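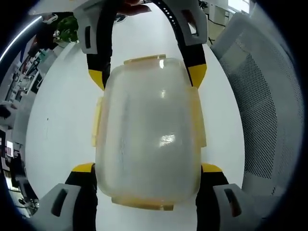 A student in the February group asked why a box with four clips should need any more attention than a box with a push-on lid, when both are sold for the same shelf and cost nearly the same. The question is a fair one and this handout is arranged as an answer to it.

Household Storage and Packing
Wenstead Evening Course
Handout 3: Boxes with side tabs

1. Terms

Body: the part that holds the food or goods. In this handout it is always a rounded rectangle in translucent plastic.
Rim: the upper edge of the body, on which the lid bears.
Tab: a piece standing out from the rim line. On a four-tab box there is one to each side, and the tabs on the short sides are commonly wide and those on the long sides narrow, although makers differ.
Seal: a soft ring, normally seated in a groove in the lid. Not every tabbed box has one. A tab by itself does not make a box watertight.

Coloured tabs on a pale body are a help when stacking. Amber, as on the box at the head of this handout, can be picked out against a white shelf where a frosted body tends to disappear.

2. Why four

A push-on lid holds by friction along the whole rim. If the rim is slightly out of shape, the lid lifts at one corner and the rest follows. With tabs, the load is taken at four places and each side is pulled down on its own. A small bend in the lid is then corrected when the box is closed.

The cost is at the hinge. Where a tab folds, the plastic is thin, and it whitens with use before it splits. Three sound tabs will keep a lid on a box of rice. They will not keep soup in.

3. Closing order

Close the two wide tabs first, then the two narrow ones. Press the middle of the lid lightly between the first pair and the second. Going round the box in turn pushes the lid towards the last side, and the final tab then has to be forced. Most broken tabs seen in the Clindamstead practical sessions were on a narrow side.

Open in the reverse order. Do not lift the box by an open tab.

4. Filling

Leave 30 mm below the rim for liquids that are to be frozen. Dry goods may go higher, provided nothing touches the underside of the lid. Grains of sugar or flour on the rim are enough to spoil a seal, and the rim should be wiped before closing.

Worked case. A batch of stock measures 1,630 ml. The box to hand is marked 1.6 litres, which the maker gives to the brim. The stock does not fit, and would not fit safely even if the mark were generous. Use two smaller boxes — or reduce the stock further and measure again.

5. Frosted and clear bodies

Some bodies are moulded cloudy; others become so through washing. The two are easily confused. A moulded finish is even all over. Wear is patchy, generally worst on the base and the outside corners, and feels slightly rough under a fingernail. Neither affects how well the box closes. A cloudy body does make labels necessary, as white contents cannot be told apart at arm's length.

Put the label on the body, never on the lid. Lids from the Ogura and Cunent ranges used in class are close enough in size to be swapped by mistake, and they will sit on the wrong box without closing properly.

6. Inspection before storage

Check with the box empty, dry and at room temperature.
— Tabs: fold each one fully back and release. Reject if there is a white line right across the hinge.
— Rim: run a finger round the whole edge. Note any nick.
— Seal: lift out, wash, dry flat, refit without stretching.
— Body: stand it on a level surface and press each corner. It should not rock.

Store boxes with the lids off or laid loosely on top. A seal kept compressed for months takes a set.

7. Exercise for next time

Bring one tabbed box from home, with its lid. Fill it with cold water, close it in the order given in section 3, dry the outside and turn it over on a sheet of kitchen paper. Leave it for 29 minutes. Mark on the paper where any water appears and write down the nearest tab. Keep the paper, as the marks will be compared with the rim check in section 6.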